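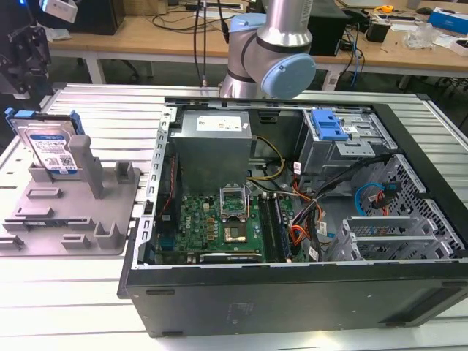

Figure 1. An opened desktop tower, side panel removed, with the processor socket and memory slots in view.

3.2 What people keep, and why they keep it

The most delightful finding of the household survey was how much old computing equipment still lives at home. We had expected drawers of phone chargers. What we found were whole desktop machines, kept in lofts, under stairs and behind sofas, often years after anyone last switched them on. Of the 49 households we visited in Clodusstead, only 6 had no retired computer of any kind. Desktop towers like the one in Figure 1 came up again and again in the interviews, and people spoke of them with real affection.

Their reasons fell into 3 broad groups. The largest was worry about what was left on the drive: family photographs, tax letters, a half-written novel in one memorable case. The second was the feeling that the machine was "still good", even when the owner had no plan for it. The third, which earlier work has tended to pass over, was plain attachment. One retired teacher told us she could not part with the computer on which her sons had learnt to type, and she patted the top of it as she said so!

Age mattered less than we had guessed. Younger householders held on to machines just as readily as older ones, although they were more likely to talk about spare parts. Several had taken out a memory module or a drive for use elsewhere and then kept the rest, sometimes for roughly 8 years. We call these "donor machines" in what follows. They are a lovely example of repair thinking at home – people who would never describe themselves as technical could tell us exactly which parts they had moved and where those parts had gone.

The interviews were carried out in the home wherever possible, by Idalina Correia and Viktória Kocsis, and each began with a short tour. This proved far richer than a questionnaire. Respondents who had ticked "none" on the postal form often remembered a computer halfway up the loft ladder. We have kept both answers in the data and use the tour answer in Table 4.

Awareness of local collection was patchy. Most people knew of the council site, but few had heard of Wikico, the town's reuse shop, even when they lived a short walk away. Those who had used it were warm about it, and liked being told what would happen to their machine. Price hardly came up. What people wanted was a clear word on how the drive would be wiped, and by whom.

Storage space, on the other hand, came up all the time. House moves were the commonest moment for letting go, followed by the arrival of a baby. We return to these turning points in Section 4, where we compare them with the January collection records.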